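Bed-making and linen help wanted – Karari guest rooms, part-time

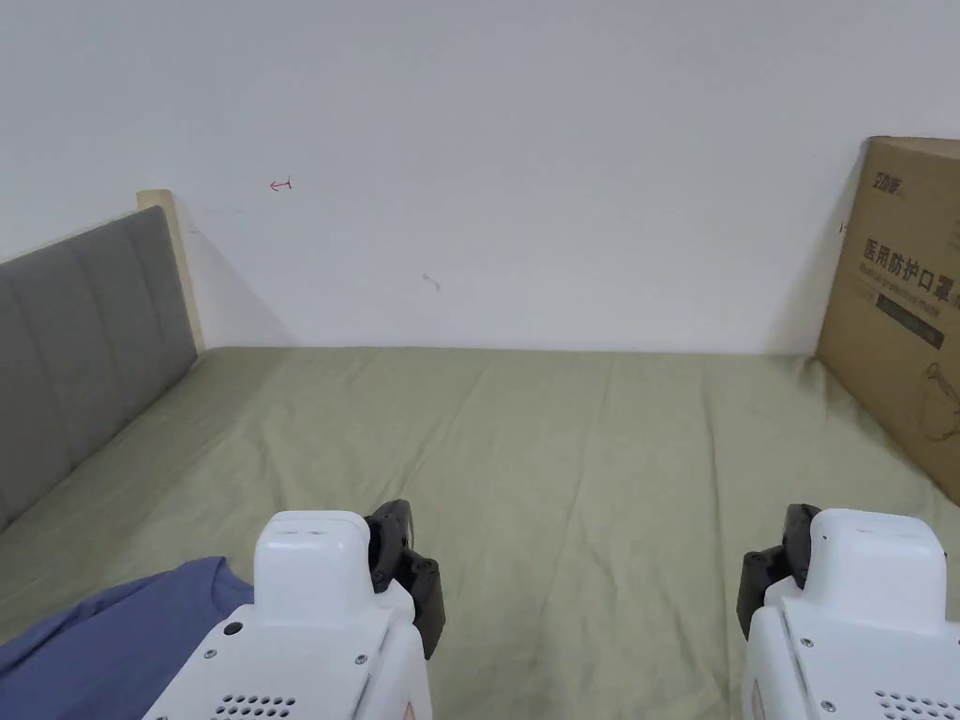
I run Karari, a little set of furnished rooms over on the Bellamy side of town, and I need a second pair of hands with the beds! I've been doing them myself all year and my back has filed a complaint. Mostly you'd be stripping, washing, folding and putting everything back on, plus clearing out whatever has been parked on a mattress between guests (right now that means a big cardboard mask box leaning on the wall, on top of the green sheet). You'd also smooth out creases like the ones in that sheet before anyone checks in, and wipe the little marks off the white walls if they'll come off.

Hours are 2 mornings a week to begin with, and Thursday is always one of them. Could turn into more in October when we get busy – I can't promise it yet. Pay is $36 a morning on top of the hourly rate if you can also do the laundry run to Stumia and back, so a car helps a lot.

You don't need hotel experience. I'd love someone who likes a tight corner on a fitted sheet and won't mind vacuuming behind a headboard (the padded ones with channels collect dust in every seam, bring patience). Please be OK with stairs and with me talking while we work.

To apply, drop a note in the Karari mailbox or leave it at the Prallar front desk. Tell me which mornings you're free, when you could start and a phone number that you pick up.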